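Notes, unit 3 - buying a handling kit (Farzana Patwary's section)

Kit under review: the **Wiseck** two-arm bench package. Sold as a set - arms, grippers, wrist cameras, one year of support. Quote from Villamstead was 2,509 for the starter set, 1,198 for the support renewal. Currency left off the slide on purpose, check which one before you do the excercise.

Things to look at before the price:

- what the grippers can close on (soft food, film, handles)
- what the wrist camera sees just before a grasp
- who pays for spare fingers

Clear film is the hard one. It wrinkles, throws highlights, and the edge of the pack isn't the edge of the food. Two black fingers, wrapped roll:
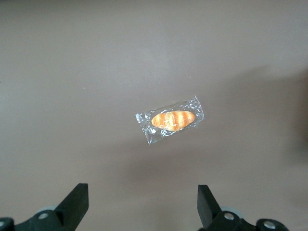

Does the support plan cover replacement fingers?

Only in the first year. After that they are billed per pair, and the renewal covers software and phone help.

Sơn Lại's point from the discussion - a seller's demo mostly uses rigid blocks. Ask for your own items. Bring the actual packs your line runs, and ask for nearly 2,000 cycles on them, logged, before signing. Haruna Higuchi disagreed, thinks a shorter trial is fine if you get to pick the start positions yourself. Both go in the report.

Second task type is boxes with a pull handle. Different problem. The handle is rigid but the box can slide on the bench, so one arm may have to hold while the other pulls. Ask wether both arms are included in the quoted cycle time or just one.
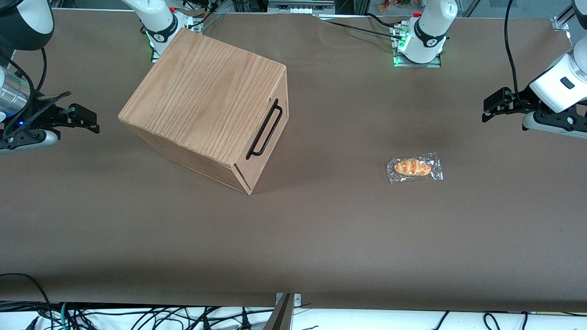 *Fig. 2. Two-arm bench, handled box and wrapped croissant.*

For the Stornside comparison use the same headings as above. One page, table is fine. Leave out the brochure numbers unless you can say how they were measured.

Drafts to Diễm Thân by the end of November.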